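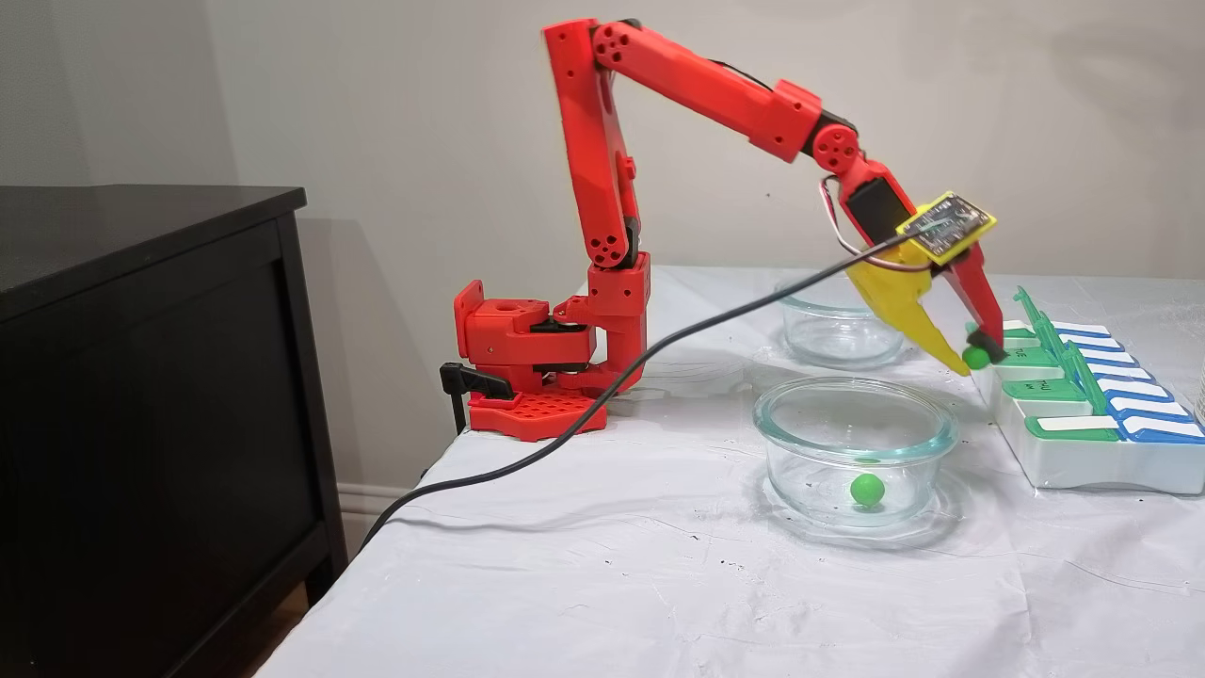 Hi Jaruwan,

Greetings from the Simska side of the hall! You asked for something shorter than last time, so I'll stick to the software and leave the budget table to Efe (it's coming, he promises).

**Control.** The big change this period is that the gripper no longer runs on a fixed close angle. We used to tell the fingers "go to this position" and hope, and a small ball would squirt out sideways whenever the grasp was a bit off center. Now the controller closes slowly and watches the servo load, then holds once the load climbs past a threshold. It's a tiny piece of code and I'm a little embarrassed it took us until now. The loop runs every 6 milliseconds, which leaves enough time for the load filter if I don't get greedy with logging.

**Perception.** Clear glass is still a pain. The detector finds green balls just fine on a white cloth, but put them at the bottom of a bowl and the rim bends everything, so you get one ball reported as two, or two smeared into one. Amarachi relabeled 935 images over the past few weeks (bless her) and the retrained model is much calmer about it. I still don't trust it when one ball sits behind another. 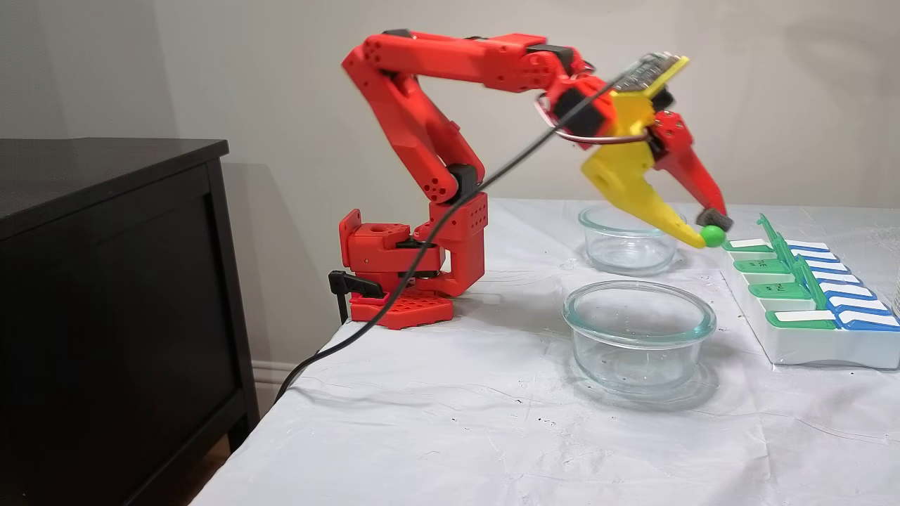

**Planning.** Moving from the bowl to a pill organizer compartment used to be one long sweep, and the planner loved to cut the corner and come in low over the rim. I split it into a lift, a transfer and a descent, each with its own speed limit. Open lids are now treated as obstacles too, with a fat safety margin that I'd like to shrink once calibration gets better. Over 500 simulated transfers the new planner found a path in nearly all of them, and the failures were mostly at the far compartments, where the arm runs out of comfortable reach.

**Tooling.** Drurkudov, our replay viewer, finally lines up joint logs and camera images on one timeline. I can scrub to the exact moment a grasp goes wrong! It eats memory on long runs, so that's next on my list.
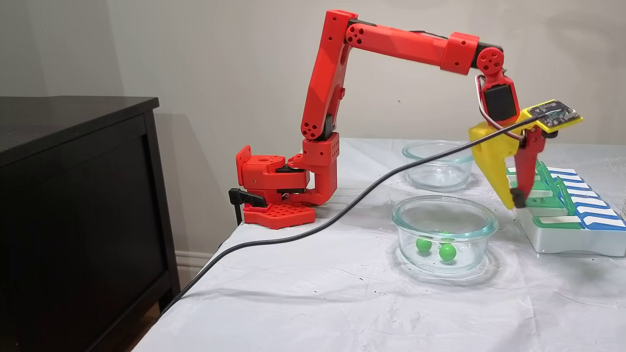
Chukwuemeka read a draft of this and thinks I'm too easy on the planner: he'd rather see the reach problem fixed by moving the base in the model and replanning from there, before anyone touches the safety margin. Fair enough. I'll try his version first and send you both sets of logs.

For February I'd like to have the two-ball case sorted and the viewer cleaned up enough to hand to Jucélia's group at Greseck. The one thing I need from you is a yes or no on the extra compute hours. We can limp along without them, but retraining gets slow.

Amarachi Odukoya is out until the new year, so send labeling questions to me.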